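Workshop notes: simulated kitchen for the Drallow arm

The arm build at Tennant has moved from the bench to software for the time being. The shoulder bearing on the real arm has play in it and the replacement is on order from Molteck, so the last few Sunday sessions have gone into the simulator. The aim is to have the wrist-view code running properly before the hardware goes back together.

The gripper is a plain parallel type, two angled finger plates on a grey palm housing. The model was drawn from the same files we print from, with the cable clips and screw heads left out. Those added a lot of triangles and did nothing for the contact solver. Finger travel is limited in software to 51 mm per side. The real mechanism will go slightly further, but the rack starts to skip near the end stop.

The kitchen is loaded as a static mesh, with only the small items free to move. Collision shapes for the cabinets and worktops are simple boxes. Bottles and anything else with a neck are split into several convex pieces, otherwise the fingers close on empty space a good distance from the glass. The virtual camera is fixed behind the palm, where the bracket will go on the real wrist.

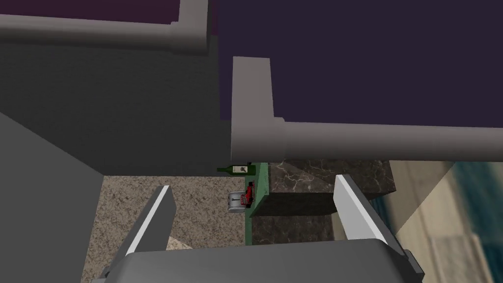
Sumow wrote in after the last issue to ask why we bother with a full kitchen when a table and three cubes would test the same code, and added that in their own build the simulated grip never slipped and the real one slipped on the first day. The second point is fair. Our default friction value was far too generous and has been brought down. It will be set again once the rubber pads are fitted and we can measure them with a spring balance and a tilted board.

On the first point, the cubes did their job in the early tests. What they don't give us is a background with cabinet edges, trim and speckled stone in it, and the edge detector was picking up worktop flecks as object outlines. A small blur before detection removed most of that. The threshold still needs work against the dark cabinet fronts.

Current settings, for anyone running a copy at home: physics step 5 ms, camera at 40 frames per second, solver iterations left at the default. On the older workshop machine the camera rate has to be halved or the control loop falls behind. Please don't change the step size in the shared file. Make a local copy and put your initials in the file name.

Still to do: gravity compensation on the elbow, a proper open and close ramp for the fingers, and the wrist joint limits, which are placeholders. The spare motor driver is in the drawer under the lathe and has been tested.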